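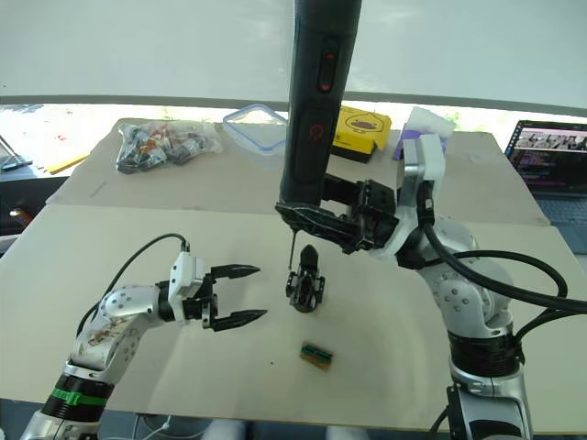 Figure 1. Cardboard sheets used as a table covering.

Programs > Materials and Environment > Student Projects > Reports

Overview | Projects | Reports | Facilities | Contact

4/17/23
By Project Group 5, Flustdale Technical College

Reuse of Packaging Cardboard Before Recycling: A Study of Storage Conditions

1. Background

The town of Clitomlow collects cardboard from shops and light industry and sends it by truck to the Zhong paper mill for pulping. Collection works well by weight, but a large share of the material consists of flat, clean sheets that could be used again before they are pulped. Common second uses include floor protection during painting, layers between stacked goods, table coverings and garden mulch. Each use delays recycling without preventing it, provided the sheet stays free of grease and paint.

The Sitness depot, where the sheets are sorted, reported that many were rejected for reuse after storage even though they had arrived in good condition. The usual fault was warping. Our project looked at how storage affects the flatness and stiffness of sheets, and whether a small change in practice would reduce the number rejected.

2. Why cardboard warps

Paper fibers take up water from the air and swell, mostly across their width and very little along their length. In machine-made paper the fibers tend to line up in one direction, so a sheet expands more one way than the other. Corrugated board is made of flat liners glued to a fluted middle layer. If one liner takes up more moisture than the other, the board curves away from the damp side. The curve may partly reverse on drying, but some of it remains if the board has been held in the bent shape under load.

Stiffness also falls as moisture content rises. A sheet that feels firm in a heated room can be noticeably limp in an unheated shed, and repeated changes in humidity do more harm than a steady level, even a fairly high one.

3. Method

We took 30 corrugated sheets from a single delivery at Sitness and trimmed them to the same size. Sheets with creases, tape or printing over a large area were left out. They were divided evenly among five storage conditions:

- flat on a concrete floor
- flat on a wooden pallet, uncovered
- flat on a wooden pallet with a weighted board on top
- upright against an outside wall
- upright in a rack, away from walls

All sheets stayed in the same unheated building for nine weeks, ending in March. Once a week each sheet was laid on a level steel plate and the largest gap beneath it was measured with a taper gauge. Stiffness was checked by supporting the sheet at both ends and recording the sag under a fixed weight at the center. The sheets were weighed at the same time to follow changes in moisture.

4. Results

Sheets stored directly on concrete gained the most weight and showed the largest gaps. The lowest sheet in the stack was always the worst. Sheets leaning on the outside wall curved early in the test and kept their shape when moved indoors. The uncovered pallet gave mixed results, with the top sheet curling at the corners.

The weighted pallet stack stayed flattest. Its sheets lost a little stiffness during a wet period but recovered most of it. The rack was second best for flatness and slightly better for stiffness, probably due to air moving freely on both sides of each sheet.

5. Discussion

The depot handles some 3,000 sheets in a busy month, so any change has to be quick to carry out. Moving stacks off the concrete needs only pallets, which are already on site. A top board adds a lifting task each time sheets are taken out. The rack avoids this but takes up more floor area.

Our sample was small and came from one supplier. Board with heavier liners may behave differently, and we had no means of testing summer conditions. The weekly handling may also have let the inner sheets dry faster than they would in an undisturbed stack.

6. Recommendations

Sheets set aside for reuse should be stacked on pallets with a weighted top board and kept clear of outside walls. The bottom sheet should be treated as waste and sent to the mill with the regular load. A repeat of the test with mixed board grades is suggested for the next project group.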